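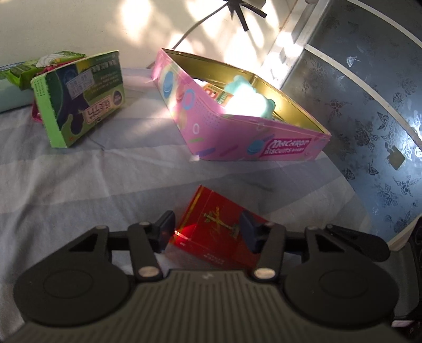 2 min read

The Sonthorpe gauge read 11 millimeters at six in the morning. Sofia Amaral entered the value, initialed it, and checked the previous line. It also read 11, in Benmoussa's handwriting, dated the day he left.

She drained the tube and reset the float. At noon it read 11.

"Replace the seal," Ismail Benmoussa said on the phone from Nalley.

"I replaced it. Has it rained there?"

"No."

"It hasn't rained here either."

He was silent for eight seconds — the station timer logged all calls. "I stopped draining it in February," he said. "I only wrote the number down."

She wrote the number down, and under remarks she entered: seal sound, sky clear.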